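Small Automation Board > Buying and Budgeting > Arm and gripper for a small lab, what am I forgetting?

gallegos_bench
21 September 2023

I have to turn in an equipment request by the end of next week and would like other people to look at it first. We are a small teaching lab. The plan is a second tabletop cell to go with the one we have. The work is pick and place of mixed light objects, mostly sorting and putting things into dishes.

Draft list:
Arm, same model as the current one, quoted by Grirkesell
Two-finger gripper, electric, 2795
Table and mounting plate, 1952
One fixed camera and a pole to hold it
Objects and dishes, no line yet

The arm quote is separate and already approved in principle, so I am mostly asking about everything else. The two numbers above are from quotes, before shipping. I have been told there will not be another round of money until next fiscal year.

For scale, our current table with the kind of objects we use:
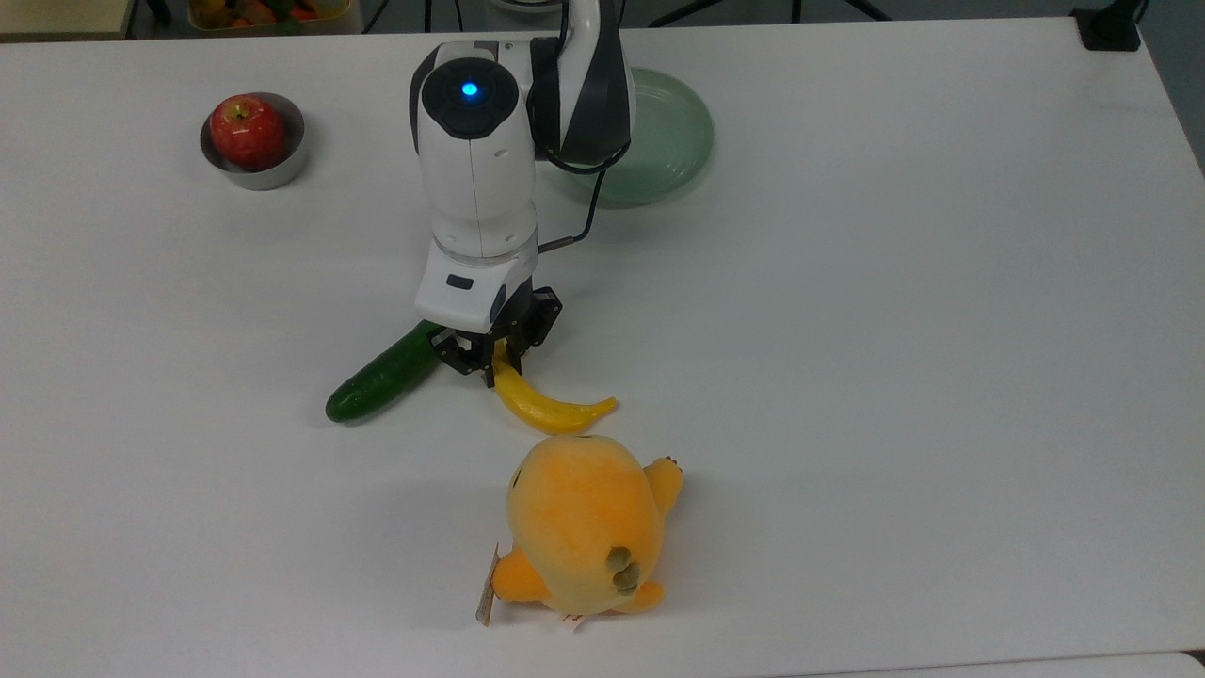
Arm and gripper over the table, with the banana, cucumber, plush and apple in its bowl.

The second one would be laid out the same way.

mwtooling

Your gripper line looks right for an electric two-finger. Does it include the flange adapter and the cable? On our last order from Grirkesell those were two separate lines and the gripper sat in its box until November waiting on the adapter. Get the part numbers in writing.

Also put in spare fingers. Students drive them into the table.

gallegos_bench

It says "gripper kit" and nothing more. I will ask about the adapter. Good point on fingers, I had zero spares listed.

pdx_retrofit

I'd question the gripper altogether. For that money you could get a basic vacuum setup and have some left over. Cups are cheap, nothing to bend, and you can swap one in a minute. We run vacuum on 7 stations and I would not go back.

mwtooling

What do your stations pick?

pdx_retrofit

Cartons and blister packs.

mwtooling

So flat and sealed. A bumpy cucumber and a stuffed toy are a different job. A cup leaks on fabric and it leaks on anything with bumps. You can get around some of it with more flow, but then you are buying a bigger pump and listening to it all day in a classroom.

pdx_retrofit

Foam cups handle more than people give them credit for. I agree the plush is a problem. I'd still price it, even if only as a second tool. If the fingers turn out wrong for half the objects you have no fallback until next year.

gallegos_bench

I don't have air in the room, so it would have to be an electric pump. I can price one. I doubt I can fit both.

tableleg

Different subject. What is in the 1952 for the table? That seems high for a table and a plate, unless it is a welded frame. We bought a Dudton workbench with leveling feet and had a local shop drill the plate, and it came to a lot less. The one thing I would not save on is stiffness. If the top moves when the arm stops fast, your fixed camera and your arm stop agreeing with each other and you will be recalibrating every week.

gallegos_bench

It is a welded frame with a laminated top and the plate already machined. Delivery is extra. I could go the local shop route, but then I have to manage two vendors and our purchasing office charges us time for each one.

tableleg

Then maybe keep it. Ask whether the top comes in white only. White is fine for color work, but it shows glare under ceiling lights and you may end up buying a mat.

gustanero_fan

You have one fixed camera in the plan. I would budget for 2. With a single view, the arm or the gripper ends up between the camera and the object at some point in the motion. We use the Gustanero mounts and they hold position well. The posts are sold separately from the clamps, so check that.

pdx_retrofit

Two cameras means double the calibration and double the cables. For sorting objects into dishes one good overhead view is enough. Start with one and leave a hole in the plate for another.

gustanero_fan

Overhead is the view the arm blocks most. We had one for a year and the students kept asking why it lost things.

gallegos_bench

We have had that problem too. A view from the side of the table has been more useful to us for anything with height. I went through our setup again this afternoon with this thread open, mainly to see what the new table would need in the way of dishes and small stuff. 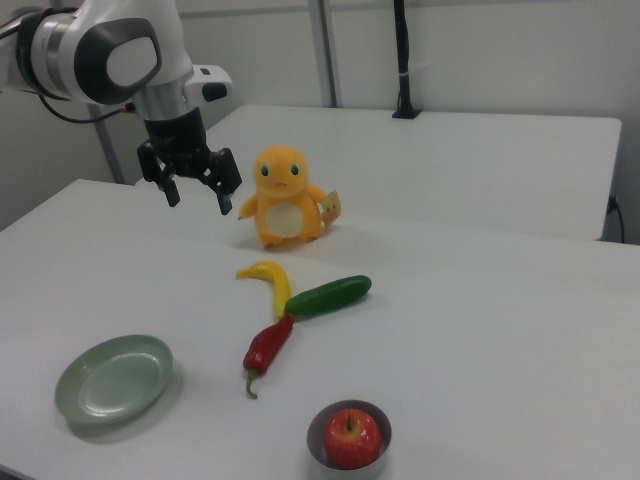 So the objects line will be a modest one: a few plates, a few metal bowls, plastic produce in different shapes, and a couple of plush toys. I would like doubles of everything so the two tables can run the same exercise. Power is the other thing. I had nothing down for outlets or cable covers and there needs to be a line for both.

mwtooling

Cable covers, yes. Add a power strip with a switch you can reach from the front. And ask your facilities people what the circuit can take before you commit to the location.

tableleg

Also shipping on the arm. It went up a lot between our quote and our invoice. I'd leave roughly a tenth of the total unassigned if they let you.

gallegos_bench

They don't allow a contingency line, but I can put freight in as its own item. Revised list so far: gripper with adapter and cable confirmed, spare fingers, table as quoted plus delivery, second camera with post and clamp, objects in doubles, cable covers and power strip, freight. Vacuum tool priced as an option. I'll post the totals when Grirkesell answers about the kit.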